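Dos pinzas para una cuchara transparente

14 de marzo

Desde octubre tengo pendiente escribir sobre las pinzas, y varias personas me lo han pedido en los comentarios. Pido paciencia con mi español, que sigo aprendiendo, y con las palabras técnicas, que muchas veces conozco solamente en inglés.

El trabajo que quiero para el brazo es pequeño y muy aburrido para una persona: tomar una cuchara de plástico con polvo, llevarla hasta un embudo, volcarla y dejarla otra vez en la mesa. El embudo tiene un soporte acrílico y todo es transparente, también la cuchara. He comparado dos pinzas, la Satent que venía con el brazo y la Drotmont, que compré de segunda mano. El controlador es en los dos casos el mismo, un Aravena, y no he cambiado nada en él salvo los límites de fuerza.

La Satent tiene dedos rectos, de metal, con una goma delgada. Es rápida y repite muy bien la posición. Su problema es el mango de la cuchara, que es fino y redondo. Si cierro con poca fuerza, el mango gira entre los dedos cuando el brazo acelera, y el polvo cae antes de llegar. Si cierro con mucha fuerza no gira, pero la cuchara salta un poco en el momento del contacto, lo que para un polvo tan ligero es casi igual de malo. Hice 15 intentos con cada ajuste y en el mejor de ellos perdí 3 cargas por completo.

La Drotmont es más lenta y hace un ruido feo, como de impresora vieja. Pero sus dedos tienen una ranura en forma de V, y el mango se acomoda solo dentro de ella. En los mismos 15 intentos perdí 2 cargas, y una fue culpa mía, porque había dejado la cuchara mal orientada. También pesa más, y al brazo se le nota cuando está muy extendido.

Probé además unas fundas de silicona de Plastside para los dedos de la Satent. Mejoran el agarre, eso es cierto. Lo malo es que el polvo se pega a la silicona y después de un rato hay que limpiarla con alcohol. Las quité.

La parte que más me costó fue la cámara de la muñeca. Sobre mi mesa de madera clara, la cuchara casi desaparecía y el programa confundía el mango con el borde de la base. Cambié la superficie por una negra mate y la diferencia fue enorme: ahora los bordes brillan y el contorno se separa bien del fondo.

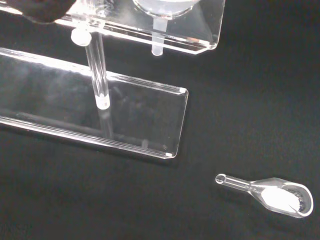 Con la superficie negra pude también bajar la exposición, así que los reflejos del acrílico molestan menos. Todavía queda el problema de la profundidad. El sensor no mide bien los objetos transparentes y me da agujeros donde debería haber plástico. Por ahora escribo a mano la altura de la mesa y calculo el resto a partir del contorno, una solución poco elegante que me obliga a calibrar otra vez cada vez que muevo algo.

Me quedo con la Drotmont para esta tarea. La Satent vuelve a su caja hasta que tenga que mover piezas más gruesas. Lo siguiente será medir el desgaste de los dedos después de 1.000 ciclos, si los vecinos soportan el ruido. Y si alguien ha conseguido una buena lectura de profundidad con acrílico, le agradecería mucho que me escriba qué cámara usa y con qué luz.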